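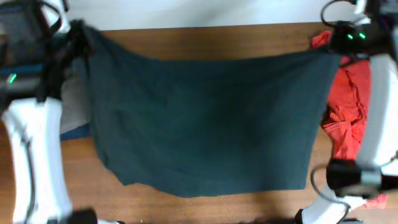
How to cut your wardrobe down without buying a system

Every January someone tries to sell you a method. The Virkstead plan wants you to log outfits for 365 days. The Solon course sends a colour wheel. I tried both and ended up with the same drawers and less money. What follows is duller and cost me nothing.

Step 1. Pull out one kind of clothing

Just trousers, or just tops. Emptying the whole closet onto the bed makes for a nice video, and then you need the bed. Put the pile on a table with decent light and check seams, knees and pockets. 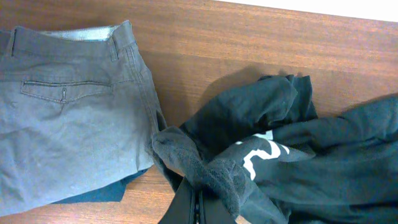 Grey trousers, waistband at the top.

Step 2. Try on everything you hesitate over

Sit down in it. Plenty of pants look fine standing up. If you're keeping something for when it fits again, put it in a bag and write the date on it. I wrote 30/01/2020 on mine and have my doubts.

Step 3. Fold the keepers plainly

The fancy upright folds fall over as soon as you take one out — mine did, anyway. Halve the legs, fold to the width of your drawer, stack. Heavy cotton goes at the bottom. 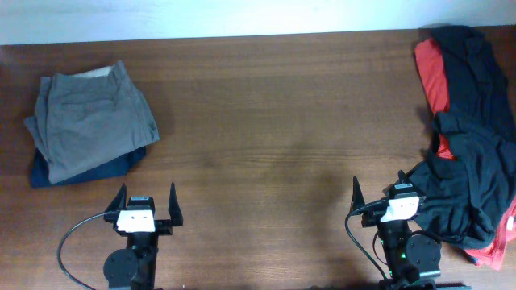
Step 4. Wait 30 days before donating

The guides say to do it the same afternoon. I did that once and bought back nearly the same grey pair in March. Leave the bag somewhere annoying, like the front hall.

Step 5. Be choosy about where it goes

A donation bin is no guarantee that anyone will wear your old clothes. Ring the shop first and ask what it can sell. Stained or torn things are better kept as rags. You'll want fewer rags than you think, so stop at nine.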